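Deisy Henao took the late shift at Hitau because it paid two dollars more an hour and because the room was quiet. She sat on a stool with a lever in each hand, and whatever her hands did, the arms did a moment later.

The job that night was binder clips. Pick one up, put it in the tray, go back for the next. The order was for 200 good runs by Sunday. A good run had no drops and no long pauses.

"You're thinking again," said Valdis Stankevičius from the desk. He could tell by the pauses.

"I'm tired."

"It'll learn tired, then."

She let go of the levers and rubbed her wrists. Her father-in-law, Aníbal Giraldo, had taught her to sew much the same way - his hands over hers, pushing the cloth, hardly a word spoken. He had never told her when she got it right. One day he just took his hands away.

She picked up the levers and started the run over. 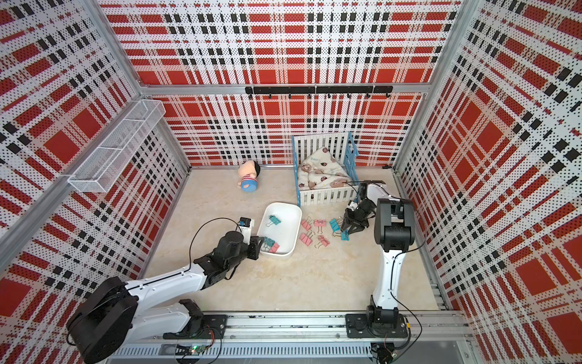 The left arm was the steady one. The right had a small lag she had learned to lead, the way you lead a heavy door. She went for a teal clip on the carpet, closed too soon, and opened again.

"Keep that one?" she asked.

Valdis scrolled back and watched it twice. "You missed and you fixed it. Keep it."

Cristian called at two to ask if she was coming home. She said after this batch. Then she lowered the right arm again, slower, and waited until the fingers were where she wanted them before she squeezed.

© Driltunbridge Stories | Contact the editor | Back to top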